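校园活动现场安全与关怀检查表（附逐项说明）
适用于关系健康、知情同意、反骚扰类讲座与工作坊
Adeyemi 同伴教育中心 整理

写在前面

这份表是从去年三月那场讲座之后慢慢攒起来的。当时我们借用 Drivanholm 楼的阶梯教室，讲座本身很顺利，提问环节却让大家有些手忙脚乱：有同学中途离席，门口的工作人员不确定该不该跟出去；有人想匿名提问，我们临时撕了几张便签纸。事后坐下来聊，大家都觉得，场地安全我们查得很细，灭火器、插线板一样没落，可对来听讲的人，我们准备得还不够周到。所以这一版把两方面放在了一起，希望您用起来顺手，也欢迎您在空白处写下自己的意见。

每一项后面请填“合格”“需改进”或“不适用”，评语写在同一行就好。字潦草一点没有关系，我们会慢慢认。

一、场地与通道

□ 前后两个出口均未上锁，出口指示灯亮着。
结果：合格
评语：后门内侧堆过折叠椅，检查时已经请场馆同事挪走。下次布置的时候，麻烦把椅子直接靠到西墙。

□ 轮椅席位视线无遮挡，旁边留有陪同座位。
结果：合格
评语：第一排左侧和中部都留了。中部的位置离投影幕有点近，仰着头看久了会累，如果有同学愿意往后坐，请尽量协调第四排靠过道的地方，那里没有台阶。

□ 地面线缆已用压线板或胶带固定。
结果：需改进
评语：讲台到调音台这一段贴好了，字幕机的电源线还露着一截。开场前补贴，补贴之后请再走一遍，鞋底蹭着走，能蹭到翘边的地方就再压一压。

□ 无性别洗手间的位置已在入口处标明。
结果：合格
评语：指示牌字号可以再大一些。上次有位同学在走廊里绕了两圈才找到，很不好意思地回来问我们，其实该不好意思的是我们。

二、签到与隐私

□ 签到表不要求填写性别、学院或与主题有关的个人经历。
结果：合格
评语：只留昵称和可选的邮箱。想拿活动学分的同学另填一张单子，两张分开放，活动结束后由值班人员当场封袋。

□ 姓名贴上可以自愿写称呼与代词，备有空白贴纸。
结果：合格
评语：马克笔请多备几支，深色浅色都要。不写的同学不必追问，也不用开玩笑。

□ 拍照意愿用胸贴颜色区分，摄影人员知道各颜色的含义。
结果：需改进
评语：摄影同学到得晚，没赶上说明会。以后请把颜色说明打印一份夹在相机包里。绿色可以拍，黄色先问一声，红色不拍，背影也不拍。遇到拿不准的时候，就当作红色。

三、内容提示与现场陪伴

□ 开场前已口头说明讲座会涉及的话题，并在入口张贴书面提示。
结果：合格
评语：主持人说得很自然，语气也温和，还告诉大家随时可以出去透气，不用跟任何人打招呼。这一句特别好，请保留在主持稿里。

□ 安静室已开放，有水、纸巾和柔和的灯光。
结果：合格
评语：安静室就在同层走廊尽头，顶灯太亮，我们借了一盏台灯。门上挂“使用中”的牌子，里面的人需要陪伴时，把牌子翻到有黄色圆点的一面就可以。

□ 现场陪伴人员已到位，佩戴统一标识。
结果：合格
评语：共4位，前后门各两位。有同学离席时请先等一会儿，再轻声问一句“需要我在旁边吗”，对方摇头就退回原位。请不要拉手臂，也不要一路跟到楼下去。

□ 陪伴人员清楚自己的保密范围和上报义务。
结果：需改进
评语：这一条我想多说几句。不同岗位的保密要求不一样，学生同伴和教职人员的上报义务也可能不同，所以在对方开口讲述之前，就要先把这件事说清楚，好让人家自己决定讲多少。培训时大家都点了头，可问起具体怎么说，几位同学还是有些犹豫。建议活动前一小时用十分钟练一练开场白，两两搭档，说到顺口为止。

四、提问与讨论

□ 提供匿名提问方式，纸质与线上各一种。
结果：合格
评语：线上用的是 Nukon 表单，已关闭邮箱收集，也请另一位同事用自己的手机试填过，后台看不到填写人。纸条箱放在会场后方，避开摄像机。

□ 主持人会先筛一遍问题，不当众朗读指向具体个人的内容。
结果：合格
评语：筛出来的纸条不要随手放进口袋，统一交给值班人员碎掉。倘若有一张读起来像在求助，请按求助流程走，不要只当作一个没被念到的问题。

□ 小组讨论前宣读约定：可以跳过，可以旁听，别人的故事留在屋里。
结果：合格
评语：约定投影出来之后，请停一停再往下讲，让读得慢的朋友也看完。

五、餐点与物资

□ 食物标明过敏原，清真、纯素选项单独摆放。
结果：合格
评语：Sukitz 送来的点心盒都贴了标签，坚果类放在另一张桌上，夹子也分开。热饮壶请往桌子里侧推一推，大家伸手的时候比较安心。

□ 资料册为最新版本，求助电话已逐一拨打核对。
结果：需改进
评语：库存共3,262册，封底有一个号码已经停用，正确号码做成了贴纸，发出去之前请贴好。没有贴完的箱子先不要拆封，免得混在一起。

□ 资料册放在不必经过工作人员就能拿到的地方。
结果：合格
评语：洗手间隔间里也放了小卡片，拿走的比桌上的还多。请每次活动都照这样做，并在中场补一次。

六、散场之后

□ 结束时再次告知求助渠道，并为晚归同学提供同行服务。
结果：合格
评语：散场在晚上九点，同行的同学在正门右侧集合，穿反光背心，比较好认。

□ 工作人员有简短的收尾谈话，时间不超过一刻钟。
结果：合格
评语：不谈来宾的私事，只说自己今天累不累、有没有哪一刻觉得难受。带活动的人也会被触动，这很正常。愿意说的说，想早点回去休息的就回去，收拾桌椅可以留到第二天上午。

复查意见

本次“需改进”共4项：字幕机线缆、摄影人员说明、陪伴人员开场白、资料册贴纸。线缆当场就能处理，其余几项请在下一场活动前完成，完成后在原表旁边签个字母缩写，不用重新填表。若您是第一次负责检查，读到这里可能会觉得琐碎，请别着急，带着表在会场里走上一圈，多半就有数了。有拿不准的地方，随时到中心来坐坐，我们泡茶一起商量。

Adeyemi 同伴教育中心　联系我们：Drivanholm 楼服务台　© 版权所有，校内活动可自由复印　返回顶部
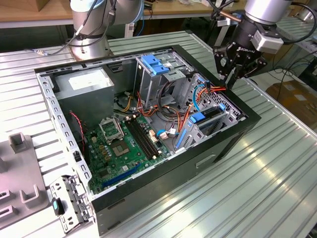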